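The Luter Work Table comes from the Purnance line, and it is the table we sell more of than anything else in the shop. If you've been sewing on the dining table and clearing everything away before supper every night (we did that for years, so no judgment!), this is the one we'd steer you toward first.

# Luter Work Table, White

**Line:** Purnance
**Color:** white
**Top length:** 82 inches
**Warranty:** 7 years on the top and the legs
**Ships in:** two boxes

We started carrying the Luter because customers kept asking for a table they could stand at. Most craft tables are built at desk height, and that's lovely for an hour of hand stitching, but cut out a full set of curtains on one and your back will let you know all about it the next morning. The Luter stands a little higher, close to a kitchen counter, so you can walk around it with your shears and keep your shoulders down where they belong. If you'd rather sit, a bar stool with a footrest works nicely, and plenty of our quilters go back and forth all afternoon.

The top is one long piece with no seam down the middle. That was the thing that won us over, because a seam catches a rotary mat right where you don't want it to, and it collects thread and pins and crumbs (there are always crumbs). You can lay a mat anywhere you please and slide it along as you go. White also happens to be a very kind color for close work. Dark thread shows up, dropped needles show up, and a chalk line on navy wool is a good deal easier to follow when the surface around it is bright. 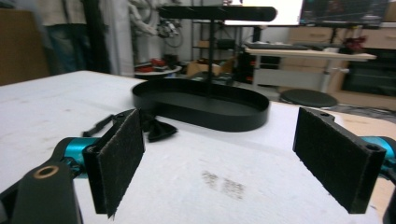

*The white top, with room left for your work.*

People do ask whether a white table stays white, and with ordinary care it does. Wipe it down with a damp cloth and a drop of dish soap, then dry it with an old towel. Pencil comes off with a regular eraser. Fabric marker is more stubborn, so get to it early if you can, and try a little rubbing alcohol on a cotton ball before you reach for anything rough. Please don't use scouring powder or the green side of a sponge. They'll dull the finish, and dull patches hold on to dirt for good.

Now, irons. The Luter isn't an ironing board, and a hot iron set straight down on it will leave a mark that the warranty doesn't cover. What we do here is lay a wool pressing mat at one end and leave it there. The Yadav pressing mat fits across the short side with a bit to spare and can be added to your order below. The same goes for glue guns: put something under them, even if it's only a saucer.

## Weight and leveling

Spread evenly, the table will hold 156 pounds. That takes care of a heavy old sewing machine, a serger next to it, and a good stack of fabric, with plenty left over. Do keep the machines toward the legs if you sew fast, as the middle of any long table will bounce a little when you really get going.

Each of the 4 legs has a foot that screws up and down. If your floor is like ours, and no two boards of it agree, set the table where you want it first, then go around and turn each foot until the rocking stops. Check again after a week or so. Rugs especially tend to settle.

## Putting it together

You'll want a second pair of hands for turning it over, and a blanket on the floor to save the top from scratches. The hex key is in the small bag taped inside the leg box. Start all the bolts by hand before you tighten any of them, and you'll have a much happier evening.

## Goes well with

- **Gevau under-table drawer.** Shallow, quiet, and just right for scissors and rulers. Screws into the holes already drilled on the underside.
- **Yadav pressing mat.** Thick gray wool, mentioned above.
- **Luter locking casters.** Swap them for the feet if you need to roll the table out of the way. They add a little to the height.

## Returns

Returns are fine within the month as long as the table hasn't been put together. Keep the cartons until you're sure, foam corners included. If a box reaches you crushed, write to us before you open it and we'll sort out a replacement. Casters and drawers can come back on their own.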